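Gradness Community Theater - Production Meeting
28/06/2024
Minutes (typed up fast, please send fixes)

Present: stage manager, director, lights, sound, costumes, front of house, set build. Props sent regrets and a written list.
Started late, parking lot was full again.

1. Last minutes
Approved. One change - the fog machine was returned, not lost.

2. Fall show
Director wants to lock the cast list before the holiday week. Two roles still open, both small. Second round of auditions in the rehearsal hall, evening, date to be set by email. Scripts are printed, binders are not. Office to order binders.
Long talk over whether Act 2 needs the boat. Set build says a boat on casters will not clear the stage left door. Director says it has to come on from the left or the line makes no sense. Left open. Set build to measure the door again with the trim off.

3. Seating
New layout for the side section gives us 300 seats for the fall show, down from last time. Front of house fine with this as long as the aisle by the sound desk stays clear. Ushers kept tripping on that cable ramp in March. Sound will reroute behind the back row.
Programs: print 400 per weekend. We ran short on the Sunday matinee last time and people were sharing.
Ticket prices no change. Short argument about student rate, moved to next meeting.

4. Lights
Dimmer rack is back from Berkero. Two channels still flicker. They will look at it again, no charge, but we have to drive it over ourselves. Lights has a truck next week.
Gel stock is low, mostly ambers. Order approved.
Request for a second ladder. Not approved, the first one is fine if people put it back.

5. Sound
Endix quote for the wireless mics came in higher than we wanted. Asked for a quote on rental only, run of show. Waiting.
Headsets: 13 work. Rest are in a box marked dead, please stop taking them out of the box and trying them.
Offstage storm cue was too loud in the spring, several complaints from the front rows. Will be set with a person sitting in row A this time.

6. Costumes
Ccori fabric order arrived short one bolt of the gray wool. Supplier says it ships Monday. Cutting starts with what we have.
Washer is leaking at the back again. Towel under it for now, do not run it overnight.
Costumes asks actors to stop eating in the long coats. Director will say somthing at first read.

7. Masking and drapes

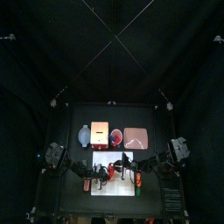
Main drapes are going out for flame treatment, gone two weeks, and set build needs everyone off the fly rail while they come down. The cave in Act 1 is still not settled. Director does not want painted flats for it, wants fabric all the way round and over the top so it feels closed in. Set build fine with black fabric walls and a black canopy, and likes the two thin lines crossing in an X under the top, would try the same over the cave. Lights worried about where a beam gets in if the top is covered. Agreed to hang a rough version with the old black masking and look at it from the back row before anybody cuts new cloth. Sides can hang soft, creases are OK, director prefers them. Any new cloth needs the flame certificate on file first. Costumes offered the big sewing machine for hems, weekday mornings only.

8. Front of house
Coffee urn replaced. Lobby carpet cleaning booked, lobby closed that day, use the alley door.
Coat rack needs more hangers, bring spares if you have them at home.
Question about letting people take drinks in with lids. Tried it once, floor was sticky for a week. No.

9. Other business
Alley door key is missing from the hook. Whoever has it put it back, no questions.
Paint room to be cleared out, anything with no label by next meeting gets tossed.
Summer camp has the hall in the daytime, so no builds before they leave. Saws have to be locked up, not just unpluged.

To do
Set build - door measurement, rough cave hang
Sound - rental quote, cable reroute
Lights - rack to Berkero, gel order
Costumes - chase gray wool
Office - binders, audition email, programs

Next meeting in the green room, same time. Bring your own chair if you want a good one.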